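Home | Notebook | Starters | Ovens | Search

Sourdough notebook, April, page 3

Second try at the rye blend from Kimaro, and wow, what a difference a longer soak makes! I mixed the coarse rye with warm water before lunch and left it for three hours, then added the starter. Last time I rushed it and got a gummy line along the bottom (Kanini Lema called it "the basement").
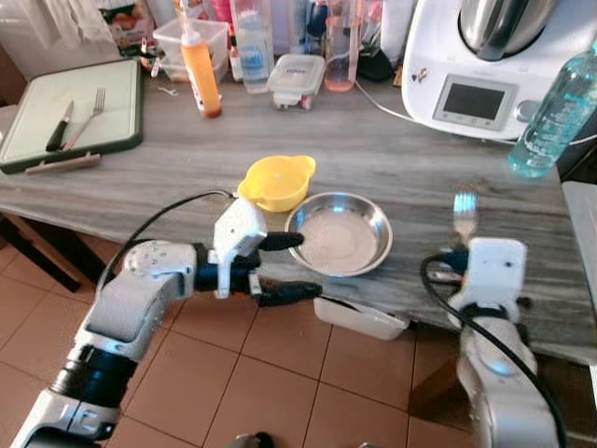
Batch weights this round: 3,750 g of dough in all, with 2,000 g of that flour. Salt went in late, after the first fold. I love how the dough tightens up when you do that – it goes from porridge to something with a spine in a couple of minutes.

Drindell starter vs. our own Sikside one: Drindell is faster but sharper. Sikside smells like apples and yogurt and takes almost twice the time to peak. I'm sticking with Sikside for rye, and would love to hear from anyone who got a mild loaf out of the other. 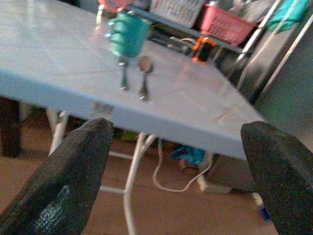 Shaping notes: wet hands, no extra flour, straight into the tins. Poke test at 4:30 pm, spring back slow, so in they went. Started hot with steam, then dropped the heat after the first quarter hour. Crumb is open for a rye, and the crust sings when you tap it!!

To do: ask Kanini for the Wotbridge malt – she swears by a spoonful in the soak. Try the same dough with caraway. Leave one loaf uncut until tomorrow night and compare.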